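search this site Search tips Go

Planning and Paying for a Robot Helper in the Kitchen

A few of you have written since May asking what I'd tell a friend who was thinking of putting money aside for a kitchen robot. My first answer is to get a cup of tea and a tape measure, in that order, and leave the catalogs closed for one evening. I've been helping my neighbor Soledad Requena plan for hers, and between us we have filled the better part of a notebook, so let me pass along the parts that might save you a headache (or a return shipping bill!).

Start with the jobs. Write down what you'd really want done on an ordinary day, in the order it bothers you. Soledad's list began with opening the wall cabinets, which she can't reach comfortably anymore, and went on to clearing the counter and picking things up off the floor. Mine would begin with the dishes and very likely end there. Keep the list short enough to fit on an index card, and take the card with you when you shop, because a good salesman will have you admiring a feature that isn't on it within ten minutes.
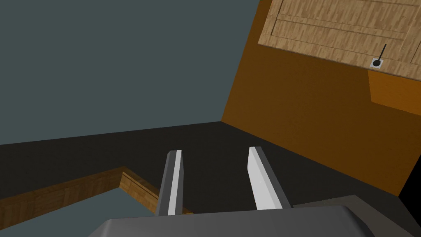 Next come the handles. A plain two-finger gripper wants something it can close on, so go through the kitchen and try every pull with just your thumb and one finger. A bar handle with some room behind it is usually easy. Little round knobs are harder, and those flat scooped edges that look so smart on new cabinets can be the worst of the lot. Changing a handle is a cheap afternoon's work with a screwdriver, and it belongs in your budget right from the start. Take one old handle along to the hardware store so you can match the spacing of the screw holes, otherwise you'll be filling and drilling and saying things the grandchildren shouldn't hear.

While you're at it, open each door all the way and see where it ends up. A door that swings out over the counter takes away room that an arm needs, and a helper standing in front of it has to back up or go around.

Now for the question everybody asks, which is one arm or two. Soledad and I went back and forth on this for weeks. One arm costs less, takes up less room and is easier to store, and if your card says "fetch the cereal" it may be all you ever want. With 2 arms you can hold the bowl and stir it, or keep a door open while reaching in. We had brochures for the Brolora and the Seltia spread across her table one whole Sunday, and what settled her was going back to that index card and putting a small "2" beside every job she does with both hands herself. There were more of them than she'd expected, poor thing, and the savings plan got a good deal longer.
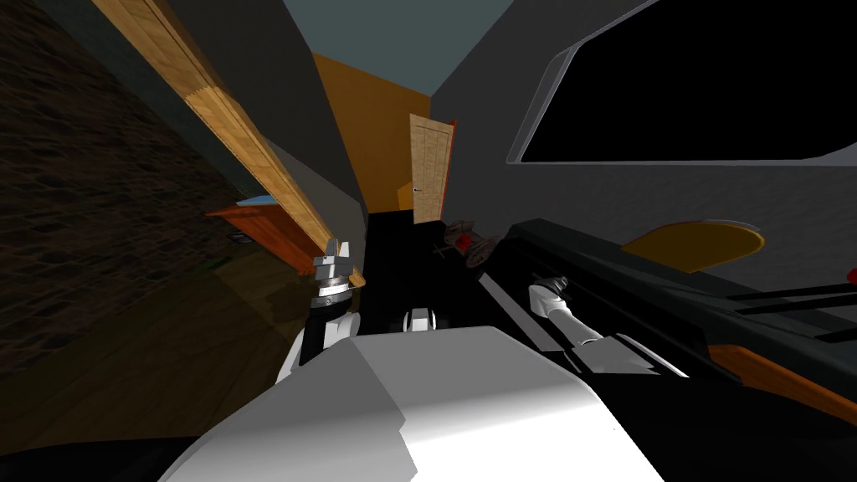 Measure your walkways at elbow height as well as at the floor. People forget this one -- I certainly did. A base that rolls nicely between a counter and a cabinet can still have arms that stick out wider than the base does, and the brochure may give only one width. Ask for the width with the arms tucked in and again with them reaching forward, and get it in writing. Then cut a piece of cardboard to the larger size and walk it through the house, holding it out in front of you. You'll feel silly for a quarter of an hour and you will learn exactly which doorway is the trouble.

Look down, too. Anything small that lives on the floor, such as toys, baskets or the dog's dish, needs a proper home before you bring in something on wheels. We set aside $340 in Soledad's plan under "getting the room ready," and that covered new cabinet pulls, a couple of bins with big handles, better bulbs and a non-slip mat for the counter. I'd put that line at the very top of your own sheet so it doesn't get eaten up by accessories.
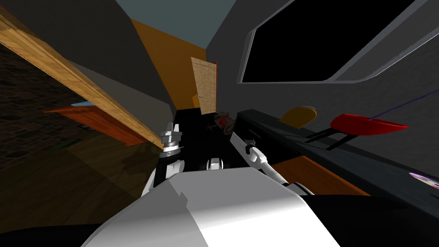 Shallow dishes and curved pieces deserve a thought before you buy a new gripper for them. Ask the seller which fingertips come in the box and what a spare pair costs, and ask whether you can change them yourself or have to send the whole arm away. Stockdale quoted us a price for tips that sounded lovely until we saw that fitting was extra. Nalus put everything on one sheet, which I appreciated, though their delivery wait was longer.

For the budget itself, I use a page with a line down the middle. On the left goes everything you pay once, meaning the machine, delivery, setup and the room. On the right goes everything that comes back around, like the service plan, replacement tips, software if they charge for it, and a little for repairs. Add the right side up over the years you hope to keep it. Soledad's right side grew taller than she liked, so she dropped a fancy tray attachment and kept the service plan, and I think she chose well.

Last thing before you sign -- ask for a trial with your own dishes, in your own kitchen, at the time of day you'd be using it. Bring out the awkward bowl and the slippery lid, and have your index card on the counter where you can both see it.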